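Section 5. Setting up the contract register

Applies to Pimis legal edition, as installed at Lacroix
Last revised 12/02/2025 by Mererid Harries, legal operations

Before you start

The sales material for Pimis says a contract register can be running in an afternoon. Plan on a week. The software part does go quickly. Finding the signed copy of a supply agreement that three departments have each amended does not.

This section covers clinical trial agreements, supply and distribution contracts, licenses in and out, and quality agreements. Patent renewals are in Section 6. Personal data agreements sit in the privacy team's register and should stay there until the two systems can share a party list without making duplicates. Umix, who sell Pimis, say they already can. We tried it in March and got two entries for every hospital with an accent in its name.

You will need:
An administrator login for Pimis
Irport, the import tool, installed on the same machine
The signed contracts as searchable PDFs
A list of the legal entities in your group, with their old names
Someone who can say which contracts are still live

5.1 Create the register

1. Log in as administrator and open Registers, then New.
2. Choose Blank register. There is a template called Life Sciences Ready. It adds 16 fields, several of which overlap, and you can't delete them once a record has been saved.
3. Name the register. Use the legal entity first and the contract family second.
4. Set the governing language. If a contract was signed in two languages, pick the one that prevails under the contract itself. Leave the field empty if the contract doesn't say.
5. Under Numbering, turn off Reuse deleted numbers.
6. Save, log out, and log back in. The screen will tell you this is unnecessary. Do it anyway.

Note: The register is visible to every Pimis user until you complete 5.2. Don't load documents yet.

5.2 Set access

1. Open Access and remove the group All Staff.
2. Add Legal with edit rights.
3. Add Regulatory, Clinical and Purchasing with read rights only.
4. For outside counsel, create a named account for each person. Shared firm accounts work, and the supplier suggests them, but the log will then show a firm's name where you may one day need a lawyer's.
5. Tick Restrict privileged notes.
6. Test with an ordinary account. Open a contract, then try to find its notes by searching for a word you know is in them.

CAUTION: Restrict privileged notes hides the notes on the record page. In the version we were first given it did not hide them from search results. The release notes call this fixed. Repeat step 6 after every update, whatever the release notes say. Marking a note as privileged in Pimis is also only a label. Whether the note is protected is a legal question and depends on who wrote it, why, and in which country.

5.3 Import the contracts

Irport will read a folder of PDFs and try to fill in the parties, the dates, the term and the governing law. It shows a confidence score beside each value. Treat that score as decoration. When Nadège Guillot checked our first batch against the paper copies, several wrong termination dates had come in with high scores, and a few correct ones had been flagged red.

1. Put the files in one folder with no subfolders.
2. Keep each batch to 50 files. The stated limit is 400, and the tool will accept that many, but a failed batch has to be redone from the beginning.
3. Run Irport and choose Draft import. Don't choose Direct import.
4. When the run ends, compare the number of drafts with the number of files. Password-protected PDFs are skipped without a message.
5. Open every draft next to its source file.
6. Check by hand: parties, effective date, end date, notice period, renewal, governing law, assignment.
7. Type corrections over the suggested values. Don't use Accept all.
8. Approve the draft.

Note: The tool takes the first date it finds as the effective date. In clinical trial agreements this is often the protocol date. In distribution contracts it may be the date of an older agreement mentioned in the recitals.

Note: Amendments come in as separate contracts. Link each one to its parent with Relate, Amends. If an amendment changes the term, change the term on the parent record too. Pimis will not carry it over, although the help page suggests otherwise.

5.4 Set up reminders

A reminder in Pimis is calculated from the end date minus the notice period. That is fine for a contract that says exactly that. Many don't.

1. Open the record and go to Dates.
2. Read the notice clause in the source document.
3. Choose Calendar days, Business days or Months. If you choose Business days, also choose a country.
4. Enter the notice period as written. Don't convert months to days.
5. Add a manual reminder for anything that runs from an event: marketing approval, first commercial sale, database lock, a change of control. Automatic reminders can't see events.
6. Assign two people. One must be in Legal.
7. Send a test reminder and wait until it arrives in both inboxes.

CAUTION: Reminders go out by email only. When a person leaves and their account is closed, their reminders are closed too, and no one is told. Ask HR to put you on the leavers list. Keep a printed or exported list of the coming year's dates outside the system.

The email template can be edited under Settings, Messages. The standard text opens with "Great news!" and you may want to change that before it goes out about a supplier terminating.

5.5 Attach supporting files

Each record takes attachments, such as specifications, price schedules, correspondence, photographs. The size limit is 900 MB per record, counted across all versions, including deleted ones.

1. Open the record and choose Files, Add.
2. Pick a file type from the list. "Other" is allowed but is left out of exports.
3. Give a caption that says what the file shows. Keep it short and neutral. Opinions about fault, quality or compliance don't belong in a caption, which anyone with read rights can see.
4. Click Save before you add the next file.
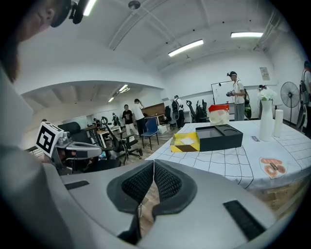

Figure 5-3. Gray housing, two black fingers with dark mesh grip pads.

5. Check the preview. Wide pictures may be cropped in the preview, though the stored file is complete.
6. Turn off Auto-describe. It writes its own captions and overwrites yours without asking.

Note: Original file dates are replaced by the upload date in the list view. Right-click and choose Properties to see the original. If a date might matter in a dispute, keep the source file as well.

5.6 Check the register before anyone relies on it

1. Export the full register as a spreadsheet.
2. Sort by end date. Look for blanks, and for dates earlier than the effective date.
3. Sort by party. Merge duplicates by hand. Automatic merge keeps the newest address and discards the old entity name, including where that is the name on the signature page.
4. Pull a sample from each contract family and compare it with the paper. Have someone other than the importer do this.
5. Ask Purchasing and Clinical for their own lists and see what is missing from yours.
6. Record the result in the register log with your initials.

The dashboard will show a green Register health badge well before you finish. It measures whether fields are filled in. A register full of wrong dates gets the same badge.

5.7 Known problems

Search misses a party name
Check for accents, hyphens and old company names. Add each variant under Aliases.

A reminder did not arrive
See whether the assigned person's account is open. Then check that the record was approved, as drafts don't send reminders.

The export has fewer rows than the register
Archived records are left out by default. Tick Include archived.

Governing law shows as a country when the contract names a state or province
The list was built that way. Type the full wording in the free text field underneath and leave the list blank.

Two users edited the same record
The later save wins and there is no warning. The earlier version is under History, and History is kept only if it was switched on when the register was created. Look in Registers, Properties.

Umix support will usually ask for a full export when you report a fault. Don't send one. Contract terms with hospitals and manufacturers are normally confidential, and the support form has no confidentiality terms of its own. Send a screen capture of a dummy record, and copy Mererid Harries.

Continue with Section 6, Patent renewals.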